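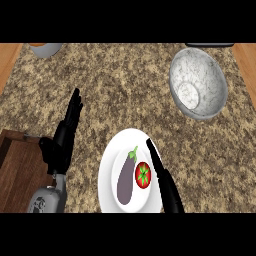 Imagen: archivo Rankin

El granito no se ha ido de la cocina

19 de junio de 2020

Durante años el granito moteado fue la encimera por defecto. Lo ponían los promotores en los pisos nuevos y lo pedían las familias cuando tocaba reforma, casi siempre en los mismos tonos: gris, rosa, beige con marrón. Después llegaron los compactos de cuarzo, los porcelánicos de gran formato y las cocinas blancas de revista, y el granito pasó a ser lo que se arrancaba el primer día de obra.

En el polígono de Kikberg, donde quedan tres marmolerías de las nueve que hubo, el cambio se notó en los patios. Las tablas de colores cálidos se quedaban apoyadas en los caballetes una temporada tras otra. Fendirard, el taller más antiguo de los tres, llegó a venderlas por debajo del precio de compra para hacer sitio. En su inventario de abril figuraban 697 tablas de granito, y más de la mitad llevaba allí cuatro años o más.

Lo que cuentan ahora en el taller es que esas tablas vuelven a salir. No en grandes cantidades. El cliente suele ser alguien que ya ha tenido otra cosa, que ha visto cómo se marcaba el cerco de una cazuela sobre una resina clara y que pregunta por un material en el que pueda apoyar una sartén sin pensarlo demasiado. También hay quien compra una casa de los noventa, presupuesta la reforma completa y decide que la encimera se queda.

Conservarla tiene sentido económico. Rankin, una empresa de reformas que trabaja en la misma comarca, revisó sus presupuestos de los dos últimos años y calculó que sustituir la encimera de una cocina en L, con retirada, corte, dos huecos y copete, salía de media por 3.065 euros. Volver a pulir la existente y cambiar las juntas costaba 1.004. La diferencia da para los electrodomésticos, o para buena parte de ellos.

El pulido, eso sí, ensucia. Aunque se trabaje con agua, el lodo acaba en los rodapiés y dentro de los cajones, y conviene vaciar los muebles bajos antes de que llegue el operario. Una encimera de tamaño corriente ocupa una jornada. Si hay una grieta en la zona del fregadero, que es donde la pieza queda más estrecha, se rellena con resina teñida y se deja hasta el día siguiente. En un granito de grano grueso y colores mezclados la reparación apenas se distingue. En uno negro y uniforme se ve siempre.

Ese es un argumento que los marmolistas repiten a favor de los moteados: disimulan. Disimulan las migas, las gotas secas y los arreglos. Quien ha limpiado a diario una superficie negra pulida entiende enseguida de qué hablan. La contrapartida es que una mancha de aceite puede pasar semanas inadvertida, y cuando se descubre ya ha entrado en el poro.

Las manchas de grasa se tratan con una cataplasma. Se mezcla bicarbonato con un poco de agua hasta obtener una pasta espesa, se extiende sobre la zona, se cubre con film y se deja 24 horas. A veces hay que repetirlo dos o tres veces. El vinagre y los desincrustantes ácidos no son buena idea: el granito los aguanta mejor que el mármol, pero se comen el sellado y algunos minerales pierden brillo. Para el uso diario basta una bayeta con agua y unas gotas de jabón neutro.

El sellado es la parte que más se olvida. Para saber si hace falta, se deja caer una cucharada de agua en una zona de trabajo y se espera un cuarto de hora. Si la piedra se oscurece debajo, está absorbiendo. Los granitos claros suelen pedir una mano cada año o cada dos. Los muy densos pueden pasar bastante más tiempo sin ella.

Queda la cuestión del gusto, que es donde el granito salió perdiendo hace tiempo. En los estudios de cocina aconsejan combinar los beiges y marrones con madera clara y frentes lisos, sin molduras, y evitar el azulejo decorado. También ha cambiado el acabado. El apomazado, mate y suave, rebaja el brillo que muchos asocian a los pisos de hace 20 años, y el flameado, más rugoso, se reserva para barbacoas y cocinas de exterior.

En Rustton, la cantera que surte a dos de los talleres de Kikberg, trabajan hoy 17 personas. El bloque que se extrae allí es un granito tostado con vetas oscuras que durante mucho tiempo se fue casi entero a bordillos y peldaños. Este año han vuelto a serrar tablas de dos centímetros para interior. Las primeras se entregan a la vuelta del verano, y las de tres centímetros, de momento, solo por encargo.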